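Storing an opened bag of puppy food
Trivgate Community Help > Pets > Feeding and storage
Posted in February

Yabsira Teshome
I would be grateful for guidance on the storage of dry puppy food once the bag has been opened. Our household has recently taken in a young terrier, and the breeder at Dumwood advised us to keep her on her present food for the time being. The bag has no resealing strip. May the food remain in it, or must it be transferred to a tub? The kitchen becomes rather warm by the late afternoon.

Replies (3)

Breltuson
Tub with a lid. We have always used one and have had no trouble.

Kermani
The food may remain in its original bag, provided that the bag can be closed properly. The lining helps to keep out air and moisture, and the printed panels carry the feeding guide and the batch details, which should be retained in case of a complaint. Members who prefer a tub are advised to place the whole bag inside it. Where food is poured directly into a tub, the tub should be washed and fully dried between bags, as old fat collects on the sides.

Before closing the bag, press the air out gently from the bottom upwards. A foil lining tends to hold its creases and will stand open if left to itself.
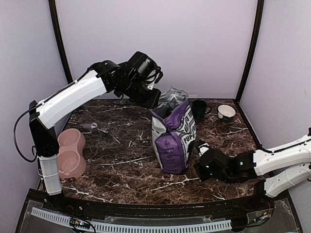 The top should then be folded over at least twice and held with a wide clip. One small clip in the middle is seldom sufficient. The bag should be kept off the floor, away from the cooker and out of direct sun. A cupboard on an outside wall is usually suitable. Please use the food within about 12 weeks of opening, or sooner if the maker's label says so, and discard any that smells sour or stale.

Dumwood Reader 141
I agree with the above. Kindly also keep the scoop outside the bag and wash it regularly. Ours was left in for months and became most unpleasant.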